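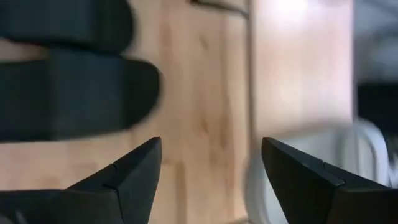

The Hillside Open Day is a yearly public demonstration of robot handling work held at the Hillside workshop in Pinow. It is run by the Ngau group, a small team that studies how pairs of robot arms can be taught to carry out household chores. The most recent open day took place on 18 Dec 2024 and was given over to footwear.

Background

The Ngau group was set up by Yetunde Adeleke and Gregor Galbraith, who had earlier worked together on sorting equipment at Hitlow. Its first public showing was a folding display for local schools. Visitors asked more about the tidying of shoes, which had been a side project, and the group moved it to the main programme the next year.

Admission is free but places are limited to 30 for each session. Sessions last an hour and are led by Endang Setiawan, with a short talk beforehand and time for questions at the end.

Demonstration

The task shown is the arranging of slide sandals on a table. The sandals start out of order and are to be placed side by side in a row, with each one next to its partner and the toes all facing the same way. Slides were chosen over laced shoes for the early trials as they have a wide strap, an open heel and no loose parts. They are still awkward to grip. The sole bends when held at one end, and the strap can hide the fingers from the cameras.

Two arms are used, one at each side of the table. Both carry a two-fingered gripper. Either arm may pick up a sandal, and the choice depends mainly on which can reach it without crossing the other. Where the arms must share the middle of the table, one is expected to wait – a pause that visitors often take for a fault.

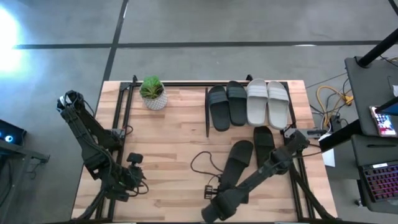
The sorting table at Hillside, with black and grey slides along the upper part and the right arm handling another.

The position of a sandal matters as much as the grip. A slide lying at an angle has to be turned before it is set down, and one placed too close to its neighbour may push it out of line. Objects that are not part of the task, such as a potted plant, may be left on the table and must not be disturbed.

Training

The arms are trained from recorded examples in which a person guides them through the whole task. The group had gathered around 1,000 of these by the time of the open day, most of them made by Yanti Wibisono. Poor examples are kept but marked, so that they can be left out of a training run.

Reception

Maureen Kershaw, who reviewed the event for the Pinow residents' newsletter, found the talk clear but the arms slower than she had expected. She thought the questions at the end were the best part and asked for a longer session. The group has said that it will repeat the demonstration in January, with children's shoes added.

Contact the Hillside workshop office, Pinow | © Ngau group | Back to top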